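Betreff: Re: [Planetariumsliste] Kuppelprogramm zum Teilchenbeschleuniger, Fassung für Schulklassen
Von: Albertina Fonseca
Datum: 2022-08-19

Liebe Usa, liebe Mitlesende,

entschuldigt bitte, dass ich erst heute zum Antworten komme, die erste Schulwoche hat mich ziemlich verschluckt. Ich hole ein bisschen aus, ihr kennt mich ja.

Usa Wattanapong schrieb:
> Hallo zusammen,
> wir überlegen hier in Breddale, ob wir die Vorführung
> "Im Ring" für die Mittelstufe übernehmen. Der Trailer
> hat mir gut gefallen, aber 48 Minuten am Stück sind
> für eine siebte Klasse lang. Hat jemand das Programm
> schon mit Jüngeren gezeigt? Und läuft es auf der alten
> Trorley-Anlage, oder braucht man die neue Software?
> Wendelin meinte, die Nebelkammer-Sequenz sei der
> beste Teil. Kann man die auch einzeln zeigen?
> Viele Grüße
> Usa

Also, der Reihe nach. Wir haben "Im Ring" seit April im Programm und inzwischen neun Schulvorstellungen damit gemacht, von der sechsten Klasse bis zum Leistungskurs. Bei den Großen läuft es wie von selbst. Bei den Jüngeren hat es zwei Anläufe gebraucht, bis ich wusste, wo ich anhalten muss. Beim ersten Mal habe ich brav alles durchlaufen lassen, und nach der Stelle mit den Supraleitern war hinten rechts nur noch Getuschel zu hören (die Lehrerin hat, glaube ich, mitgetuschelt). Seitdem mache ich nach dem Flug durch den Tunnel das Licht halb an und lasse Fragen zu. Da kommen wunderbare Sachen! Ein Mädchen wollte wissen, ob die Protonen müde werden, und wir sind von dort ganz bequem zum Energieverlust in der Kurve gekommen.

Was die Technik betrifft, kann ich dich beruhigen. Wir fahren auch noch die alte Trorley und haben nur den Player aktualisiert. Barnabás Bodnár hat das bei uns an einem Nachmittag erledigt und mir hinterher eine Seite mit Notizen dagelassen, die ich dir gern schicke. Wichtig ist vor allem, dass ihr die Fassung mit 4000 Pixeln Kuppeldurchmesser bestellt und sie auf der Platte selbst liegen habt. Über das Netzlaufwerk ruckelt der Tunnelflug, und davon wird einem in der ersten Reihe wirklich flau. Der Ton kommt bei uns über die Caleo-Lautsprecher, da musste ich nur den Bass etwas zurücknehmen, sonst brummt bei der Kollision die Lüftung mit.
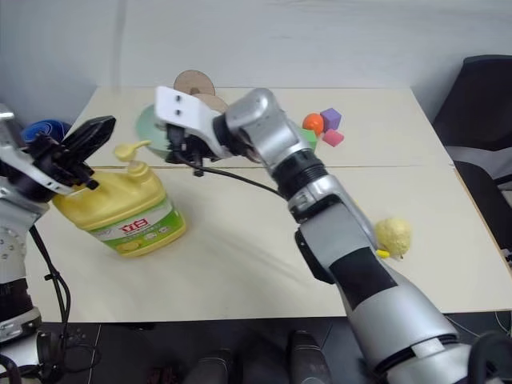 Kann man die Nebelkammer-Sequenz einzeln zeigen?

Mit der Schullizenz geht das, sie liegt als eigenes Kapitel im Menü und hat eine kurze gesprochene Einleitung.

Ich würde sie trotzdem nicht ganz allein stehen lassen. Die Spuren sehen zauberhaft aus, wenn sie so über die Kuppel ziehen, aber wer vorher nie gehört hat, was ein geladenes Teilchen ist, sieht halt hübsche weiße Fäden. Ich erzähle vorher fünf Minuten frei, meistens mit dem Kondensstreifen am Himmel als Vergleich, und dann passt es. Wendelin hat übrigens recht, es ist auch mein liebster Teil. Wenn ihr eine echte Nebelkammer im Foyer aufstellen könnt, umso besser. Unsere ist ein Selbstbau aus einem Aquarium, mit Isopropanol und Trockeneis, und nach der Vorstellung bekomme ich die Kinder kaum davon weg. Das Trockeneis bestellen wir bei Gruber, immer zwei Tage vorher, und anfassen darf es nur, wer Handschuhe anhat.

Zu den Kosten, weil das bestimmt die nächste Frage wird: Die Schullizenz hat uns 328 Euro für das Jahr gekostet, die gedruckten Begleithefte gingen extra. Wir haben gleich 500 Stück genommen und das war zu viel, ich sitze noch auf zwei vollen Kartons. Falls du welche möchtest, schreib mir, für das Porto gehören sie dir. Inhaltlich sind sie gut, nur auf Seite 6 ist bei der Einheit der Energie etwas durcheinandergeraten, da steht Mega, wo Giga hingehört. Ich lasse die Klassen den Fehler suchen.

Eine Bitte noch in die Runde: Sohail Tanoli hatte einmal von einer englischen Tonspur mit etwas langsamerem Sprecher erzählt, die er für seine internationalen Klassen benutzt. Sohail, falls du mitliest, gibt es die noch, und dürfte ich sie mir ausleihen? Im Herbst kommt eine Austauschgruppe zu uns, und mein eigenes Englisch reicht für Planeten, bei Quarks wird es dünn.

Usa, wenn du magst, komm doch einfach an einem Vormittag vorbei und setz dich hinten mit rein. Dienstags haben wir fast immer eine Klasse da, und Kaffee gibt es auch.

Herzliche Grüße aus der Kuppel
Albertina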